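From: the list member in Feltetville
To: Zein list
Subject: Re: [zein] So are they engaged or not??

Hi all,

Sorry for the slow answer, I was three episodes behind and didn't want to open anything on here until I'd caught up. Quoting the whole thing because the digest people always complain they get the replies and not the message:

> Hello Zeiners,
>
> I'm sure everybody has seen the ring by now. For those who haven't,
> the two leads from Zein were at the Nakier awards in October and she
> had a ring on, left hand, not the one she wears on the show. They sat
> together, they left together, and neither of them has said a word.
>
> My sister thinks it's a publicity thing for season four. I think they
> got married over the summer and are just waiting for the finale to air
> before saying so. Didn't they both disappear for 17 days in the break?
>
> Also, can somebody please tell me if the Plovlow special is worth
> paying for? It's the only thing I haven't seen and I don't want to
> sign up for yet another service to watch two people talk on a couch.
>
> And does anyone keep a list of TV couples who met on set and stayed
> together? I need it to win an argument.

OK, taking these in order, more or less.

The ring. I've looked at the same red carpet pictures as everybody else and I'm going to be the boring one and say I can't tell. She wore a ring on that finger in the season two press tour as well, and we had this exact conversation then (it's in the archive, it ran to 30 messages and got pretty heated, and then she came out and told a radio host it was her grandmother's). Is it the same ring? Somebody with better eyes than me said the stone is a different shape. I looked until I got a headache and gave up.

What I will say is that I don't buy the publicity theory at all. The show doesn't need it! It was renewed before the awards, and the two of them have never played along with that stuff. Remember when the network wanted them to do the Valentine's interview and they both turned up with their dogs and talked about the dogs for 10 minutes? People who'll do that aren't going to fake an engagement in the fall to sell a finale.

The summer wedding, now, that one I could believe. The 17 days is right as far as I know, but keep in mind the entire crew was on break then, so "disappeared" is a bit strong. He posted a photo of a lake. She posted nothing, but she never posts. My own guess (and it's a guess, please don't quote me on the fan page like last time) is that they're engaged, they'll get married next year, and we'll hear about it from a cousin.

The Plovlow special: yes, but wait. It's an hour, and the couch part is maybe the first half. The second half is all behind the scenes from season three, including the kitchen fight with the takes they didn't use, and he breaks up laughing in the middle of one and she just keeps going and finishes the whole speech to his back. I've watched that bit far too many times. Plovlow usually has a free week before the holidays, so if you can hold out, do that and cancel after. I forgot to cancel last year and paid for it until spring, so put a note on the fridge.

There's a thing in the special where they're asked when they first liked each other, and he says "the table read" right away and she says "not the table read." I have nothing to add to that, I just think about it a lot.

As for your list of on-set couples, I started one ages ago and never finished. It's in an old notebook and half of it is out of date because people keep splitting up on me. The trouble is what you count. Do you count people who met on a show but only got together years later? I do, my husband says that's cheating. Do you count the soaps? If you count the soaps you'll be at it all winter. I'd say leave out reality shows completely, and leave out anyone married less than a year, and what you have left is short but nobody can argue with it. I'll type up my half if you promise to do yours.

Other bits while I'm here.

The viewing party for the finale is on at our place in Feltetville if anybody is close enough to drive. Doors at seven, show's at eight, and please eat something first because last time the dip was gone before the opening credits. We've got the bigger TV now. No spoilers from the people who get the early feed, and I mean it, phones in the bowl.

The list passed 200 members this month! I remember when it was me and the woman who ran the recap blog writing back and forth under about four different subject lines. If you're new, say hi, and please trim your quotes (I know, I know, look at this message).

And a page from me: I finally put my season three recaps up in one place, all of them, with the typos fixed. The link's in my signature. The finale one is the longest and I got carried away about the coat.

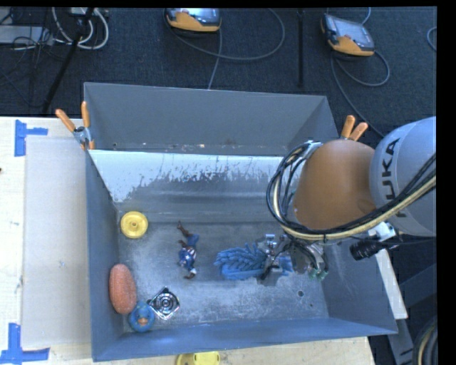
KUKA arm, metal bin

One more thing about the ring, then I'll stop. If you go back to the last episode before the break, the scene in the car, she has her left hand in her pocket for the entire conversation. Even when she's handed the letter she takes it with her right. It could be a choice for the character, or it was cold, or she'd forgotten to take something off that morning and they worked around it. I went back and checked the earlier car scenes and she uses both hands in all of them. Make of that what you like, and tell your sister.

Does anyone know if the soundtrack is coming out on disc this time, or is it download only again? I'd like to get it for my mother and she won't do downloads.

Talk soon, and enjoy the finale!

--
Season three recaps, all in one place, on my page
Zein list: to get the digest in place of single messages, write to the list with "digest" in the subject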